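Informe de seguimiento - Programa de reutilización de envases y bolsas
Entidad ejecutora: Loltura
Para: Nest Gethin, Fundación Skorach
1 de noviembre de 2022

Desde agosto el programa funciona en los dos barrios previstos, con 168 hogares inscritos. La meta del convenio era de 150 a estas alturas, de modo que no pedimos cambios en el calendario.

La recogida de vidrio y plástico rígido va bien. Los vecinos entregan sobre todo frascos de cocina y botellas de perfumería, que admitimos si vienen con su tapón y sin etiqueta. Meinir Lloyd ha revisado los criterios de admisión y la nueva hoja ya está en los puntos de entrega.

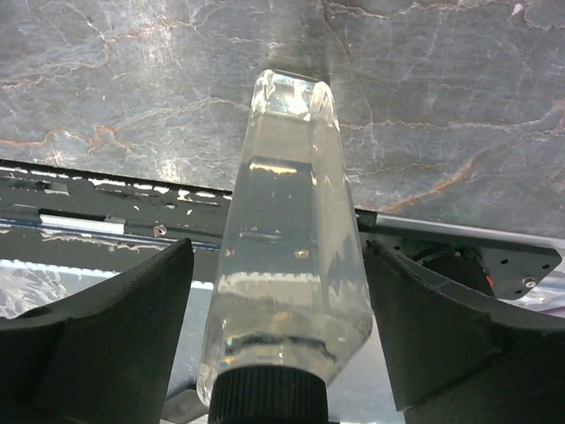
Botella transparente con tapón negro, sin etiqueta.

El lavado sigue contratado a Kuipers. El precio por lote subió en septiembre y hemos cubierto la diferencia, 1000 euros, con la partida de imprevistos. Quedan 3000 en esa partida - suficiente hasta el cierre.

La línea de bolsas va más lenta. El taller de costura de Ballel perdió el local y estuvo parado 10 días. Tihomir Dimitriou consiguió otro espacio y se ha retomado el arreglo de asas y costuras. Las bolsas de papel se aceptan solo para reciclar.
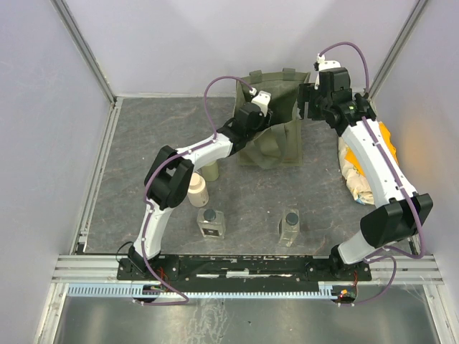
Bolsa de tela verde oliva y bolsa de papel arrugada.

Pendiente para el próximo periodo:
Firmar la prórroga con Kuipers.
Cerrar el inventario de bolsas (Mererid Powell).
Enviar los justificantes de transporte que faltan.

Rogamos confirmación de la fecha del segundo pago.

Berwyn Prydderch
Coordinación, Loltura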